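Minutes of the demonstration planning and review meeting
Bimanual Handling Cell, open afternoon for outside visitors
Month: March
Place: Godbridge, Room 71 and adjoining cell
Start: 1:30 p.m. Close: 3:50 p.m.
Chair: Shafiq Weerakoon
Present: cell operations (3), software (2), facilities (1), Patwary visiting party (4)
Apologies: safety office (written comments received and read under item 3)

1. Minutes of the previous meeting

Accepted with one correction. Under item 5, "gripper stroke" should read "gripper approach height." The action on spare fingertips was marked closed in error and stays open (see item 6).

2. Purpose of the visit

The Chair restated the scope. Patwary is considering two-arm stations for a returns line that handles soft goods, mainly sleeves, pouches and bags with zippers. Its party asked to see teleoperated work first and the trained policy second, on the same table and with the same objects. No purchase decision is tied to the visit. Patwary confirmed that its people had read the visitor rules before entering the cell.

It was noted that Catotov, the in-house control stack, was running build 2804 for the whole afternoon. The newer build was held back on the software group's advice after a timing fault on the wrist camera stream.

3. Safety comments

Read into the minutes in summary:

3.1 Visitors to stay behind the floor line whenever either arm is enabled. Complied with.

3.2 One operator to hold the stop control at all times and to do nothing else. Complied with, except for one handover between runs, during which the arms were disabled.

3.3 Cables on the floor near the table to be covered or rerouted before the next visit. Facilities accepted this. A cover strip is in stock but is too short for the present layout.

4. Demonstration, part one: teleoperation

An operator ran both arms from the leader station. Task: close a partly open laptop bag, left arm steadying the body of the bag, right arm on the zipper pull. Books and small items were left along the back of the table as background clutter, which is the condition the policy was trained under.

The first attempt was abandoned when the bag rotated under the right gripper. The second and third were completed. The operator reported that the pull is hard to acquire when it lies flat against the fabric, and that a steeper wrist angle helps. Patwary asked whether the bag could be clamped. Software replied that it could, but that a clamp would remove the part of the problem the returns line has to solve.

Patwary also asked how long an operator needs to become useful. Operations gave its own experience: two shifts for rigid objects, longer for zippers and folded cloth. No formal figure has been measured and none should be quoted outside the meeting.

5. Demonstration, part two: trained policy

The policy, internal name Tralladik, was trained on 1931 recorded episodes. It ran for about 29 minutes, including resets. The operator reset the bag by hand to a new angle before each run.

5.1 Results. Runs with the bag square to the table edge were mostly completed. Runs with the bag at a steep angle were less reliable, the usual fault being that the right gripper closed above the pull and came away with nothing. On one run the left arm did not leave its start position and the operator stopped the cell. The log for that run has been saved.

5.2 Discussion. Patwary considered the pace slow for its line but was satisfied with how gently the arms handled the bag. Its engineer asked if the background items affected the result. Software said that removing them had made no clear difference in earlier tests, though those tests used a single bag.

5.3 Lighting. The blinds were open for the first runs and closed for the rest. It was agreed that this was a mistake in procedure and that the results before and after should be listed separately in the report.

5.4 Patwary asked for a run with a bag of its own. Declined for the afternoon, as the object had not been checked in. It may be left with operations for a later session.

6. Equipment

6.1 Fingertips. The pointed fingers in use are suited to zippers but mark soft fabric if closed at full force. The force limit stays at its present setting. Spare set still on order.

6.2 Table. Surface scuffs were raised by facilities. They do not affect the cameras. No action.

6.3 Arm cabling. The cable on the right arm hangs lower than operations would like at some poses. To be re-dressed and tied before the next session, with enough slack left for full wrist travel.

7. Visitor handling

Check-in at the front desk took longer than planned and the first part began late. The Chair asked that badges be prepared the day before. Four visitors was felt to be the limit for the space behind the floor line — a larger party would have to be split.

8. Actions

Software: review the saved log from the stopped run and report on the left arm fault.
Software: issue results by bag angle and by lighting condition to Patwary.
Operations: re-dress the right arm cable; check in any bag supplied by Patwary.
Operations: follow up the fingertip order.
Facilities: obtain a floor cable cover of the right length.
Chair: reply to the safety office on 3.2 and propose a fixed handover procedure.

9. Any other business

Patwary offered a return visit to its sorting hall. Accepted in principle. The software group asked that someone who works on grasping be included in the party.

10. Next meeting

To be set once the log review is complete. Same room.

Minutes approved for circulation by S. Weerakoon.

Attachment A
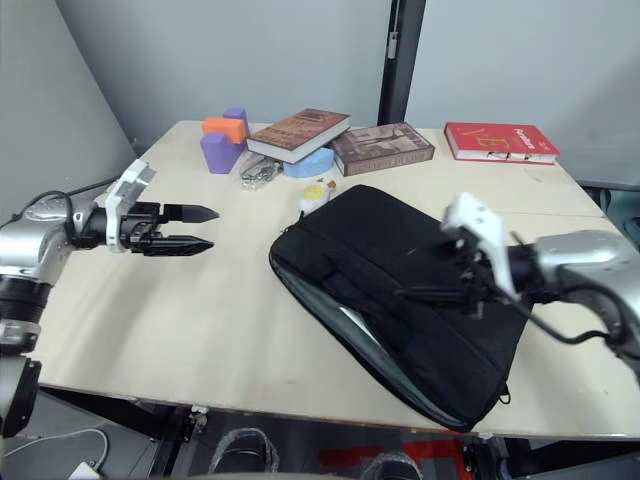

Handling cell with the laptop bag on the table, right gripper over the bag, left gripper open (items 4 and 5).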